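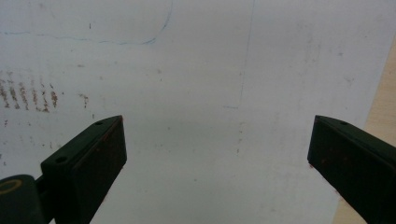 Kendra Hiebert wrote to me after the last post to ask why anyone would pay for the Plustum kit when a pair of kitchen tongs and a patient teenager would do the same job for less. Fair question, Kendra! I laughed, and then I thought about it for most of a week, because I had been wondering something close to it myself.

For anyone new here, Plustum is the hand-held gripper kit I ordered in October from a small shop called Nidcombe. You hold it, you do an ordinary chore with it, and the camera on it records what the fingers are up to, so that a robot arm can be taught the same chore later on. I don't own the arm yet (my husband would like me to underline "yet"). What I have is the gripper, a box of spare screws, a login for their software, which they call Gu, and a table that has given up being a dining table.

So, the paper. My plan for the winter is desk chores, and I began with big sheets of white paper and drawn lines, thinking it would be the easy end of things. Paper is not easy. It lies so flat that the fingers have nothing to get hold of in the middle of a sheet, and you have to go hunting for an edge. Pale lines on a pale sheet are hard on the eyes too. One blue line I can follow well enough around its bend, but the thin straight one fades into dots and I lose it. I wouldn't blame a robot for losing it as well.

I do like the fingers very much. They are black and chunky at the back and come down to narrow tips, so there's plenty to look at past them, and when they're spread wide I can see the paper between them and plan where to go next. The grip itself is a bit stiff for my hand. Normand MacPherson, who answers the mail at Nidcombe, told me to loosen the rear spring by half a turn, and that helped a good deal – though I still shake out my wrist after a long stretch.

Gu is where I have my complaints. It took 37 minutes to load my first batch, and it has a way of sorting recordings by a number it makes up on its own. My longest evening gave me 134 of them, and finding one particular try among those was like looking for a sock in the dryer. The guide suggests 1,000 for a simple chore. I'm nowhere near it, and I have decided not to be in a hurry.

Back to Kendra's tongs. I suppose my answer is that tongs don't remember anything, and this does, and I'm enjoying the slow pile of remembered chores more than I expected to. If you only want papers picked up, buy the tongs. I'm keeping the kit through spring, and next time I'll write about envelopes, which I've been putting off.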